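News > Business > Manufacturing

We use cookies to improve your experience on this site. By continuing to browse you agree to our use of cookies. Accept | Manage settings

Toy maker's sorting staff move to new roles as robot arms arrive in Zadcombe
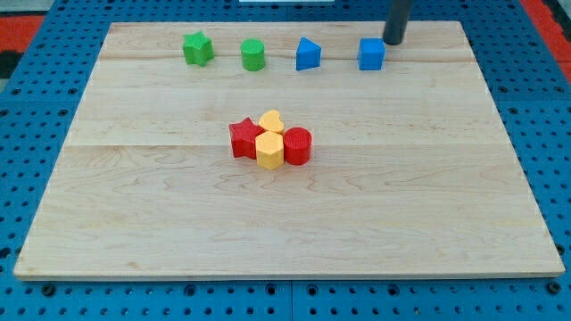 Coloured blocks on a wooden board, with the robot's rod-like tool next to the blue cube.

Toy maker Westov has begun using robot arms to arrange shaped blocks at its Zadcombe factory, a job that until February was done entirely by hand.

The company said 29 people work in the sorting and packing hall and that none of them would lose their job as a result of the change. Five have been retrained to set up and watch over the new equipment. The rest remain on packing, inspection and repairs to returned sets, although several will see their shifts altered.

The arms were supplied by Itine, an engineering firm which also wrote the software. Each arm works over a flat board and moves blocks into groups by colour or by shape, depending on the set being made up. Stars, hearts, cylinders, cubes and other shapes are handled on the same board, and staff choose the arrangement from a screen beside the bench.

Westov makes block sets for nurseries and primary schools. Mixed blocks arrive in the hall in crates and have to be put in order before they are checked and boxed. Workers on the sorting benches used to handle around 2,000 blocks in a shift, most of them while standing.

Staff had complained for years of sore wrists and shoulders, the company said, and the sorting benches were the hardest places in the factory to fill. New starters often asked to move within their first few months.

Under the new arrangement, each operator looks after two benches. They load the boards, step in when a block tips over or jams against another, and clear the finished groups for inspection. They also keep a log of stoppages, which is sent to Itine at the end of every shift.

A spokesperson for Westov said the arms were slower than an experienced sorter and were expected to stay that way for some time.

"We are not chasing speed on this one," the spokesperson said. "We wanted people off the most repetitive work in the building, and we wanted the checking done by someone who isn't already tired from sorting."

The workforce has given the scheme a mixed welcome. Staff representatives said the retrained operators had been moved up a pay grade, which had been agreed before the equipment was installed. They are still in talks over the early shift, which now begins at 5 am so that the benches can be loaded before packing starts. Some workers with young children have asked to be left out of it.

There is also concern about what happens when people leave. Westov has promised no redundancies linked to the arms, but has not said whether every sorting post will be filled again once it becomes vacant. Representatives want that put in writing.

Training was run on site by Debnath, a local skills provider, and covered basic fault finding, safe stopping and how to change a layout. Operators who finish the course can go on to a longer one in machine maintenance, with the fees paid by the company.

Inspection will continue to be done by eye. Westov said its checkers pick up rough edges and poor colour matches, and it had no plans to automate that part of the work.

The company will review the new benches with staff in the summer before deciding whether to order more.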